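4.2 Collecting demonstrations

The Endmont robotics club had one arm, one bench and a firm belief that picking things up is easy. Members recorded 2703 demonstrations in the Destus project's format, and 2000 were kept for training. The rest were mostly pauses in which the operator was thinking, a habit we did not wish to pass on. Figure 1 gives two views of the workspace, the first from close to the fingers.
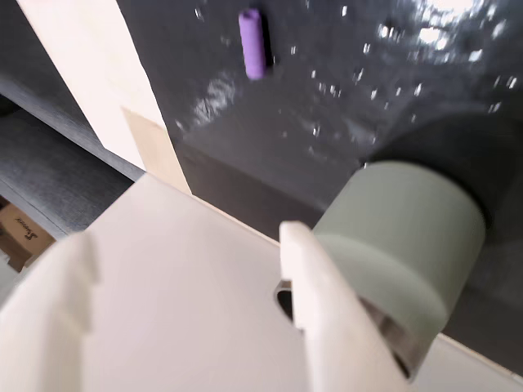
Figure 1(a). Gripper, green cylindrical object and small purple cylinder.

McKinnon objected at the project review that a club which throws out its hesitant runs will train a robot that has never learned to hesitate, and asked for them to be put back. We put back 1027 short clips cut from the rejected runs. The robot now hesitates.

Each policy was trained 4 times with different seeds, following the Zultport recipe except where the club's computer objected. Students took turns at the controls, and their styles differ enough in the logs that we treat operator as a variable in Section 5. The mug and the purple cylinder were the standard objects throughout. The cylinder is small and the mug has a handle, which the students first regarded as a help.

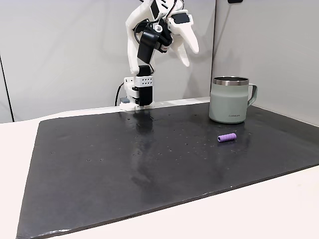 Destus Student Group, Endmont
Figure 1(b). Arm, mat and both objects, gripper empty.

Start positions were drawn by lot before each run, after an early set proved to favour whatever lay nearest the operator's chair.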